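Bench tips - comparing grippers on glassware

Quick notes, more when I get time. Put a black cloth down first. Cheap, and the overhead glare drops a lot. Start on a glossy red cup before you risk any glass.

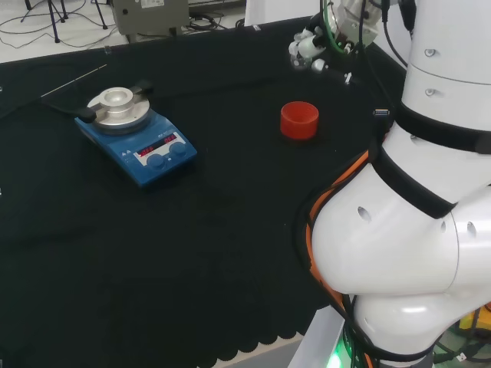 Same start pose for every gripper, or the scores mean nothing. I do 4 runs each, then swap fingers. Distwood fingers grip hard, Gralotport ones are softer but slip on teh neck. Tape cables back before you jog the arm - learned that one twice.

Round-bottom flask into a heating block: come in high, go down slow. Keep the probe wire out of the path.

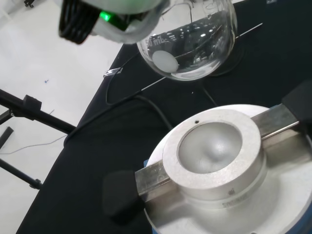 Do I need a wrist camera as well as the head one?
For flasks I'd get one. Head view looses the well once the arm is over it.

Write the grip force on the fingers in marker.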